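Folding large garments flat, revised 3/15/19

Clear a table deep enough to take the full length of the item. Keep the basket at a back corner, within reach.

1. Take one garment out and find the care tag. It normally marks a side seam.
2. Lay the garment face down and pull the straightest edge parallel to the back of the table.
3. Smooth from the centre outwards with the flat of the hand. Leave shallow creases in the hem until last.
4. Check that bare table shows on all four sides. If it doesn't, turn the garment through 90 degrees.
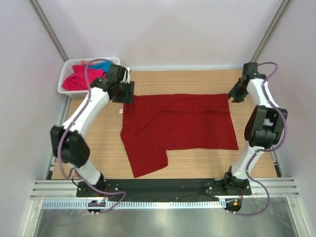 5. Fold the narrower section up first, so the outline becomes a rectangle.
6. Fold in half lengthways, then in thirds - the finished stack should fit a 48 cm shelf.

Heavy knits: stop at 16 per stack.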